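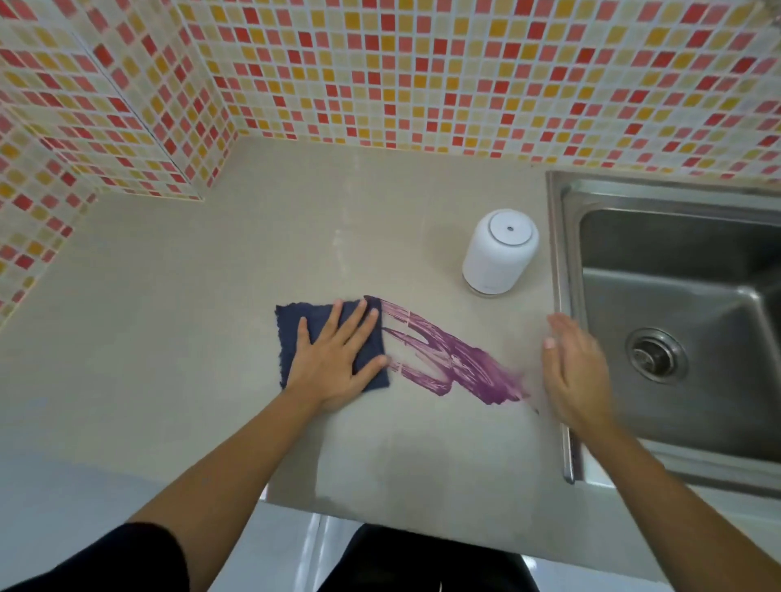 图1 台面擦拭任务,头部相机视角。左手压布,右手位于水槽一侧,两者之间为紫色污迹。

第五讲 接触型任务中的末端执行器、相机与控制器比较

本讲接上一讲的抓取力分析,讨论对象由“拿起一个物体”换成“压着一个物体在平面上移动”。擦拭是这一类任务里最简单的代表:布料柔软,台面刚硬,工具与环境之间的接触要在整个行程中保持。讲义中的设备名称沿用实验室编号:Havlíček臂、Bondeo平行夹爪、Bondeo多指手、Netix控制器。实验记录由Maxine Dunstan整理,评分脚本由Lindsay Whitelaw维护,脚本路径见课程主页。

一、任务定义

初始条件:水平台面,污迹一处,布一块,布已放在台面上或已由末端执行器夹持。
终止条件:污迹残留面积低于阈值,或时间用尽,或触发保护停机。
约束:布不得落入水槽;末端执行器不得接触台面上的其他物件;法向力不得超过上限。

图1中的布置包含了本任务的几个主要约束。水槽在右侧,白色圆柱形小装置位于台面中央略偏右处,左侧墙体在转角处向外凸出一段,台面边缘随之转折。可用的擦拭区域因此是一个不规则多边形,轨迹规划时不能按矩形处理。做作业时请先在标定后的俯视图上画出该多边形,再向内收缩一个安全距离,收缩量取末端执行器外接圆半径与定位误差之和。多指手张开时外接圆明显大于夹爪,收缩后的区域可能在转角处断开,此时应分段规划。

二、接触模型

设末端执行器通过布对台面施加法向力N,切向推力为T。布与台面之间的摩擦系数记为μ1,末端执行器与布之间的摩擦系数记为μ2。布随末端执行器一起移动的必要条件为:

T ≥ μ1·N,且 T ≤ μ2·N

两式相容要求 μ2 > μ1。指尖材料的选择首先服从这一条。指尖打滑时,末端执行器越过布面前进,布留在原处,力传感器上看到的切向力会先升后降,位置读数却完全正常。只看位置误差判断任务状态,这类失败检测不到。

污迹本身会改变μ1。黏稠物质在布与台面之间形成一层薄膜,干台面上测得的μ1在此不再适用。课上推导时将μ1写成位置的函数μ1(x, y),在污迹区和干净区分别取值。作业中允许用分段常数近似。

布的形变是另一个误差来源。单点压力使布在前进方向的前缘堆起褶皱,有效接触面积减小;多点压力分散时,褶皱出现得较晚。图1左手的姿态是手指张开、平压在布上,属于分布式接触。平行夹爪夹住布的一角拖动时,法向力主要由布的自重提供,通常不够,需要把夹持部位压向台面,此时接触区退化为一条窄带。

三、末端执行器比较

参与比较的有以下几种。

甲、Bondeo平行夹爪,标准橡胶指垫。结构简单,标定容易,自由度少。夹布后下压,接触区窄,需要较多的往复行程才能覆盖同样的面积。布的角部容易从指间滑出,建议在夹持前将布对折。

乙、Bondeo平行夹爪,加装海绵压板。压板与布之间用搭扣固定。接触面积大,压力较均匀,μ2实际上由搭扣决定,可视为无滑移。缺点是布的更换和翻面都要人工完成,因此不参加“翻布”子任务的评分。

丙、Bondeo多指手,指尖贴硅胶。可以平压、抓握、拾起,三种动作之间无需更换工具。控制维数高,各指的法向力不易均衡,拇指一侧常常偏轻。标定时间长,指尖贴片磨损后需要重新测μ2。

比较时固定其余条件,即同一条Havlíček臂、同一控制器参数、同一块台面。曾有小组把压板的数据与多指手在另一台控制器上的数据放在一张图里,得到的差异无法归因。报告中凡出现两组曲线对比,请在图注里写清哪些变量相同。

评分项目与计算方法:

残留率:擦拭后污迹像素数除以擦拭前污迹像素数。颜色阈值在每次更换照明后重设。
扩散率:擦拭后落在初始污迹轮廓以外的污迹像素数,除以初始污迹像素数。
力超限时间:法向力高于上限的累计时长。
布滑移次数:由切向力骤降与布角点位移不一致联合判定。
人工干预次数:扶布、复位、急停均计入。

扩散率常被忽略。残留率下降而扩散率上升,说明污迹被推开了,没有被布吸走。图1中的污迹呈楔形,有数道平行的拖痕,由布的右侧向右手方向散开,末端变细变浅。对这样的形状,初始轮廓应当包含浅色部分。颜色从深紫过渡到浅紫,若阈值只覆盖深紫,浅色的尾部会在初始帧漏检,而在后续帧中因照明变化被检出,扩散率随之虚高。

四、相机布置

本课程使用两台相机:头部相机与腕部相机。两者的取舍如下。

头部相机视野大,能同时看到双手、布、污迹以及周围障碍物,适合任务进度估计和避障。主要问题是遮挡与反光。布下方的台面始终不可见,污迹被布盖住的部分在图像上等同于“已消失”,在线残留率因此偏低。正确的做法是维护一张台面栅格图,每个栅格保存最近一次可见时的状态,被遮挡期间不更新。手、前臂和布都要从可见掩膜中剔除。

反光方面,浅色台面靠近前缘处容易出现亮斑,图1中布的下方靠前缘处也有一块较浅、似有水样光泽的区域。亮斑内颜色饱和度下降,浅紫与台面底色难以分开。可以使用偏振片,也可以利用头部小幅移动后的多视角融合:亮斑随视点移动,污迹不移动。偏振片会降低进光量,曝光时间要相应加长,运动模糊随之加重。图1中右手已有轻微模糊,对手部关键点检测有影响,对静止污迹的分割没有影响。

腕部相机离接触区近,分辨率高,能看到布的前缘与褶皱。它的视野随手移动,单帧内没有全局参照,必须依靠臂的正运动学拼接。手眼标定误差会直接成为栅格图上的错位。手平压在台面上时,腕部相机的俯角过小,有效像素集中在图像上部,下部被手背占据。

背景对分割算法的影响单独说明。图1后墙贴有小方格马赛克,颜色包含大红、珊瑚红、橙黄、芥末黄和米白,填缝为浅奶油色。这组颜色与紫色污迹在色相上有间隔,但大红一端间隔较小,白平衡偏移后可能误检。更可靠的办法是先用台面平面方程把感兴趣区域限定在台面之内,墙面像素直接丢弃。不锈钢水槽的内壁会反映周围颜色,也应在掩膜中剔除。

布的检测较为容易。藏青色布与浅米色台面对比明显,但布边有毛絮,轮廓不稳定,角点检测抖动较大。计算布滑移时用布的质心与主轴方向,角点只作辅助。方形布的主轴方向存在对称歧义,需由前一帧的结果约束。

五、控制器比较

Netix控制器提供位置模式、阻抗模式和力位混合模式。

位置模式:末端高度为定值。台面若有微小倾斜,法向力沿行程变化,刚度高时变化剧烈。本课程只把它作为基线,不建议与多指手配合使用。

阻抗模式:法向力由虚拟弹簧产生,

N = K·(z − zd) + D·vz

式中z以指向台面为负方向时注意符号。为避免混淆,讲义统一规定向下为正,z为实测高度,zd为设定高度;台面对末端的反力等于末端对台面的压力,故稳态压力写作 K·(zd − z),前式为弹簧作用在设定点一侧的表达。提交作业时只用后一种写法。K过大时退化为位置模式,K过小时遇到布褶容易被抬起。

力位混合模式:法向采用力闭环,切向采用位置闭环。目标法向力设为5 N。接触建立之前力闭环没有意义,必须先以低速下降,检测到接触后再切换。切换瞬间的积分项要清零,否则会出现一次明显的下压冲击。行程越过台面边缘或进入水槽开口时,法向失去支撑,力闭环会驱动末端持续下探。务必加高度下限保护。图1所示布置中,布和污迹都在水槽左侧,向右的行程若不设终点,末端很快到达水槽边沿。

三种模式的参数表请各组自行填写,填写项为:采样周期、K、D、力环比例与积分系数、切换阈值、高度下限。缺项的报告退回。

六、双臂配合

擦拭任务单臂即可完成,第二条臂在以下情况有用:按住布的一端防止整体滑移;扶住或移开障碍物;在布需要折叠或翻面时参与操作。任务分配不合理时,空闲的一侧反而成为障碍。图1中左手压布,右手悬在台面上方、手指并拢、掌心朝向布的一侧,靠近水槽边缘。以这一帧建立碰撞模型时,右手应作为独立的障碍体加入,左手的右向行程须在右手之前终止,或由调度器先让右手退开。

单帧不含速度信息。图像上的模糊可以说明该处有相对运动,不能给出运动方向,更不能据此推断右手下一步的动作。标注动作阶段时请读取前后帧,不要只凭一帧填写“接近”或“撤离”。

双臂调度在作业中采用最简单的互斥锁:把台面划分为若干区域,任一时刻每个区域只允许一条臂占用。水槽开口单列为禁入区。请求失败的一侧在原地等待,等待超时后抬升至安全高度。注意死锁:两臂各持一个区域并互相请求对方区域时,按编号较小的一侧优先释放。

七、数据与划分

Nundwood实验室提供的擦拭数据共3,859段,每段从布接触台面开始,到布离开台面结束。划分训练集与测试集时按台面布置划分,不得按段随机划分。同一布置下的相邻片段光照、布料和背景几乎相同,随机划分会使测试结果偏高。

每段附带的字段:头部图像序列、腕部图像序列、关节角、腕部六维力、布的掩膜、污迹掩膜、动作阶段标签。部分片段缺少腕部力,字段值为空,读取时请勿以零填充。零是合法的力读数,填充后会被评分脚本视作未接触。

时间同步以控制器时钟为准。图像时间戳取曝光中点。长曝光片段若误用曝光起点,力与图像之间会产生固定偏移,布滑移的判定首先受影响。

八、实验课安排与要求

每组领取一种末端执行器和一种控制模式,两项由抽签决定,组间可以交换末端执行器,不可以交换控制模式。每组至少完成27次有效擦拭。急停后的数据保留并标记,不计入有效次数,也不得删除。

实验步骤:

1. 检查高度下限与力上限,由另一名组员复核。
2. 采集空台面图像,生成台面掩膜与禁入区。
3. 施加污迹,采集初始帧,手臂须退出视野。
4. 放布或夹布,记录布的朝向。
5. 运行程序,同步记录图像与力。
6. 手臂退出视野,取走布,采集终止帧。
7. 清洁台面,更换或清洗布,再进行下一次。

第3步与第6步的图像用于计算残留率和扩散率,照明与曝光须一致。自动曝光和自动白平衡一律关闭。

九、习题

(1)设μ1在污迹区与干净区分别为a和b,a < b < μ2。末端以恒定法向力N匀速穿过污迹区边界,画出切向力随位移变化的曲线,并说明滑移检测算法在边界处可能出现的误判。

(2)台面倾角为θ,位置模式下末端高度按水平面设定,行程为L,等效接触刚度为Ke。写出行程两端的法向力之差。

(3)栅格图中某一栅格被布遮挡,布离开后该栅格显示为干净,而相邻栅格显示为新增污迹。应如何更新残留率与扩散率?给出更新规则的伪代码。

(4)根据图1的布置,画出台面俯视示意图,标出水槽、白色圆柱形装置、转角凸出部分以及可擦拭区域。尺寸可用符号表示。比较平行夹爪与多指手对应的收缩后区域。

(5)力位混合模式下,末端在水槽边沿失去法向支撑。除高度下限以外,再提出一种基于力信号的检测方法,并估计其检测延迟与采样周期的关系。

习题(1)(2)需手写推导,其余可提交代码与图。关于评分脚本的问题请联系Lindsay Whitelaw,力传感器零点漂移的问题请联系Maxine Dunstan。

阅读材料:Netix控制器手册中“接触切换”一章;Havlíček臂用户指南中关于腕部负载辨识的附录;第四讲讲义的摩擦锥部分。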